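Riet Bakker wrote the handling rules for Emon's hand-held gripper work in January, and they fit on one side of paper. "The old document had 103 points," she says. "People signed it and put it in a drawer."

Her version starts with the fingers. Both pads are checked before a session and again after every 25 recordings. A pad with a split or a lifted edge is changed straight away, and the change goes in the log with initials.

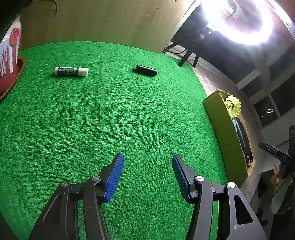 The second rule is about pace. Operators close the gripper slowly and stop for a full second before lifting. Wouter Wouters, who trains new starters at the Homorberg site, thinks this is the one most often broken. "They get quick after 40 goes, and then I have to throw work out."

Failed grasps are kept and marked as failed. Bakker would not move on that. "If you dropped it, write that you dropped it."

Mirnudgate took up the same sheet after nearly 2000 recordings under its own rules. Wouters still wants a line added on rest breaks. Bakker says she is drafting it.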